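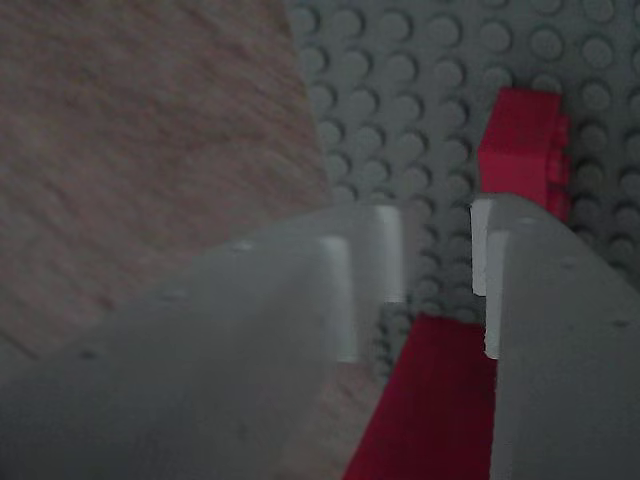 Marcelle Cordier does not accept that the orange cast in the last madder run came from the root. She wrote in the margin of the previous entry that the same sack of Kocabaş root gave a sound red in spring, that the only change she can identify is the water, and that the run should be repeated before any complaint goes to the supplier.

The objection is reasonable and the run has been repeated. The complaint is on hold.

Iltholm dye room, August
Madder on wool, repeat run, water comparison
Entered by Ysaline Vasseur

Background. In the spring the dye room drew from the yard tap, which is hard. Since the plumbing work it has drawn from the softened line that serves the rest of the building. The change was not recorded in this notebook at the time. It should have been, and the source of the water is now a required line on the bath sheet.

Madder is known to want some calcium in the bath for a full red. Without it the color tends toward orange and can look thin. I had taken the softened supply to be hard enough for the purpose, on no better ground than that the kettle still furs. The kettle is filled in the kitchen, on a separate pipe.

Materials. Gurari two-ply wool, undyed, from the lot already open on the lower shelf. 8 skeins, divided equally among 4 baths. Kocabaş ground root, same sack as the spring run. Alum from the general store, no cream of tartar. Scouring was done in one batch with the usual neutral soap, followed by rinses until the water ran clear.

Mordant. All skeins were mordanted together in softened water so that the mordant could not become a second variable. They were brought up slowly, held below a simmer for an hour, and left to cool in the pot overnight. They were then rinsed once and kept damp in a covered tub.

Baths. Each dye bath was made up to 1000 ml for every skein it held, with the same weight of root per skein throughout. The root was soaked in its own bath water from the evening before.

Bath A. Softened line, nothing added.
Bath B. Softened line with powdered chalk.
Bath C. Yard tap, nothing added.
Bath D. Yard tap with powdered chalk.

The pH strips read around 7 in A before the root went in. B, C and D all read a little higher. The strips are old and the color blocks on the lid have faded, so these readings are good for comparing one bath with another and for very little else. A new packet has been requested.

Heating. The Fumutora water bath was used for all four vessels at once. It was set to hold well under a simmer, since the browns come out of the root if the temperature is allowed to climb. It overshot slightly at the start, as it has done since the thermostat was changed, and settled after a few minutes. The vessels were moved one place along at each stirring so that none of them stayed in the warm corner. I recommend that this be adopted as ordinary practice for comparison runs.

The wool went in lukewarm and was brought up over the course of the morning. It stayed in the baths until they had cooled by themselves. First rinse the next day, wash after drying.

Results, judged dry, by the north window, against the spring sample card.

Bath A. Orange, leaning to coral. A close match to the disputed run.

Bath B. Red, a shade warmer than the spring card. Slightly uneven on one skein near the tie, which I attribute to a tie made too tight and which has no bearing on the comparison.

Bath C. Red. I could not separate it from the spring card at arm's length. Marcelle could, and put it a little bluer.

Bath D. Red, deeper and somewhat duller than C. There was chalk left at the bottom of the vessel and a dusty feel to the wool that went away only after the second wash. More chalk than the bath could use.

Discussion. The root is sound. The spring color returns on the yard tap, and most of it returns on the softened line when chalk is added. Marcelle's reading of the matter was correct and the previous entry, in which I wrote that the sack was "evidently poor," is to be read with this one. I have added a note there in pencil and left the original wording in place.

What this run does not settle is how much chalk the softened line needs. The amount in B was taken from an older card in the recipe drawer, unsigned, and may have been worked out for a different weight of wool. The warmth left in B may mean that a little more is called for. It may equally be sodium from the softener, on which I have no information.

Light fastness has not been tested. One length from each bath has been wound on card, half covered, and placed in the south window. They are to stay there until the window is next washed, and whoever washes it is asked to put them back the same way up.

Exhaust baths. C and D were combined and used for a second dip on scrap fleece, giving a soft salmon that may be useful for the teaching cards. A was discarded. B was kept in a lidded bucket and had begun to ferment by the following week — the smell reached the corridor. It has been poured away and the bucket aired outside.

Actions.
Madder runs to use the yard tap until further notice. Cans are under the bench.
Ysaline to repeat B at several weights of chalk, smallest first, on single short lengths.
Marcelle to check whether the weld recipes were also worked out on hard water. She believes that they were, and that the yellows have been weaker lately for the same reason.
The draft letter to Kocabaş to be withdrawn from the outgoing tray.

Added later, in Marcelle's hand: Letter withdrawn. Weld cards from before the plumbing work all say "tap," without saying which. Will ask for a sample of each supply to be tested for hardness before the next yellow run.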